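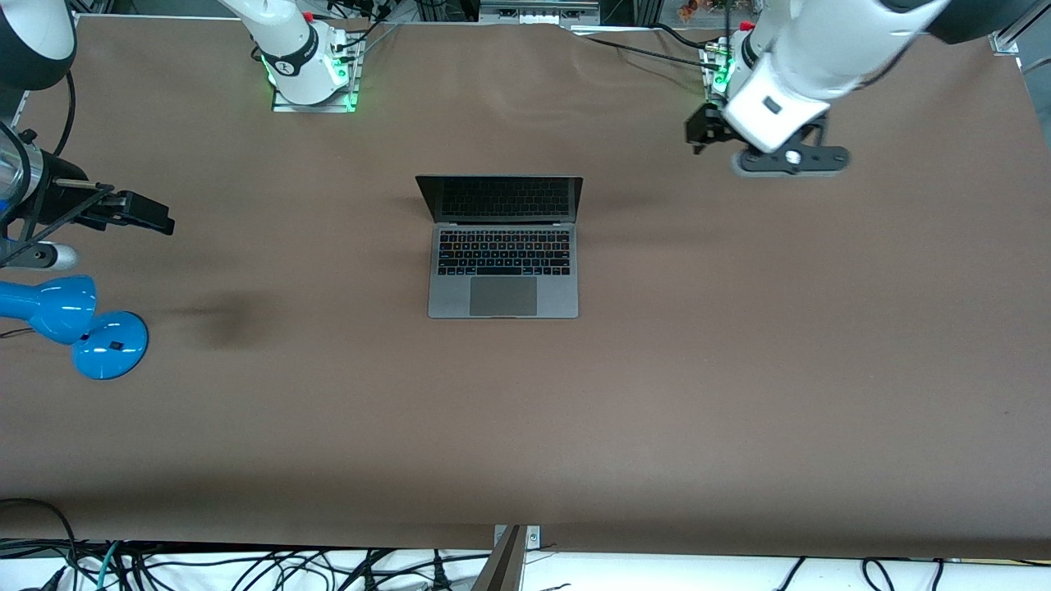
Keeping the Branch Open: How Flotthorpe Rebuilt Its Public Library Around the Evening Hours

For most of its history, the public library in Flotthorpe closed at five. The hours were set when the building opened, in a period when the largest employer in town, the Tramov mill, ended its day shift at three. Workers walked down the hill, returned their books and went home to supper. The mill has since closed. Many residents now work in Erusgate, a commute of close to an hour each way, and by the time they return the library doors used to be locked.

The change to evening service, approved in February after a lengthy public consultation, has drawn the attention of library boards across the county. It was neither quick nor inexpensive, and several of the questions it raised remain unsettled.

The consultation

The library board began by asking residents when they would like to visit. Paper forms were left at the post office, the clinic and both grocery stores, and a longer survey was posted online. Responses favored evenings by a wide margin, particularly among parents of school-age children and among adults enrolled in courses by correspondence or over the Internet.

Hina Durrani, the library's director, had expected requests for more books and newer computers. Instead, the most frequent comment concerned a place to sit. Residents wrote that they had work to finish and no table at home on which to finish it. Some described kitchens shared with relatives, or apartments in which the television was always on. One respondent had completed an entire bookkeeping certificate in a parked car.

"We had been thinking of ourselves as a collection with some chairs in it," Durrani said. "The forms told us that a good part of the town wanted the chairs."

The board accepted the finding with some reluctance. Shelving had to be moved to make room for seating, and the local history collection, which had occupied the south wall since the building opened, was transferred to the upper floor. Members of the historical society objected at two public meetings. A compromise was reached under which the town directories and the mill's pay ledgers stay on the ground floor, in locked cases, and may be requested at the desk.

What the evenings cost

Extending the hours added 16 hours of service a week across all 52 weeks of the year, less the usual holidays. Staffing accounts for the greater part of the expense. The library employs two part-time evening clerks and has moved one full-time position to a later schedule. Heating and lighting make up most of the remainder, and the winter bills were higher than the estimates presented to the town council.

The council covered the first year from its general fund. The second year depends on a levy that voters will consider in the fall. Supporters of the measure point to attendance: on a typical evening, over 100 people pass through the doors, many of them residents who had not held a library card before. Opponents do not dispute the attendance. Their argument is that the town's roads and water lines have been put off too long, and that new services should wait until the old obligations are met.
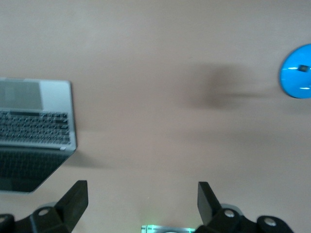

In-ho Ham told the council in a written statement that the evening hours had allowed him to prepare for his state licensing examination, and that he would vote for the levy, but that he wished the town had asked for the money before it opened the doors. People would now be asked to pay for something they had come to depend upon, he wrote, and he did not consider that a fair way to put the question.

His letter was read aloud at the June session and was met with applause from both sides of the room. Durrani, who was present, said afterward that she thought the criticism was reasonable. The board had believed that residents would find it easier to judge a service they had used. It had given less thought to how the order of events would look to those who were undecided.

Quiet, and how much of it

A second area of disagreement has been noise. The daytime library had always been quiet, largely owing to the small number of people in it. The evening library is a different place. Study groups meet there, tutors work with pupils, and teenagers gather near the magazines. In the first weeks, complaints reached the desk almost nightly.

The staff tried posted signs, with little effect. They then divided the ground floor by use. Conversation is permitted in the front half, where the newspapers and children's books are kept. The rear half is reserved for silent work, and telephone calls are taken in the vestibule. Clerks were asked to speak to patrons in person and to avoid making announcements to the whole room.

The arrangement has held reasonably well. A visitor from the library at Noonan, where a similar plan is under discussion, spent an evening in the rear room and reported that the only steady sound was the radiator. Noonan's building has a single open floor, however, and its board has not yet decided whether the same division could be made there without a wall.

Some matters proved simpler. Evening patrons asked for a drinking fountain that worked, and it was repaired. They asked for the return slot to be moved to the street side, where drivers could reach it without parking, and this was done over one weekend. They asked for coffee, which the board declined.
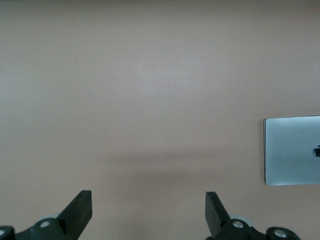 Lending in a later day

Circulation has followed a less predictable course. The board had assumed that longer hours would raise the number of books borrowed, and for the first several weeks they did. The figures then settled near their earlier level. Evening patrons come to read and work, and many of them leave with nothing under their arms.

There are exceptions. Cookbooks, repair manuals and large-print novels go out more often than before — the last of these chiefly to residents who are driven to the library by a son or daughter after work. The loan period for large-print titles was extended to 30 days in response to requests from that group. Picture books have also gained, particularly in the hour after supper, when the front room is at its fullest.

The selection budget has been adjusted to match. Fewer reference sets will be replaced, and the savings will go toward additional copies of titles with waiting lists. The upper floor, now home to the history collection, closes at six for want of staff. The historical society has asked that it be kept open later on at least one evening, and the board has placed the request on its agenda for the fall, to be taken up once the result of the levy is known.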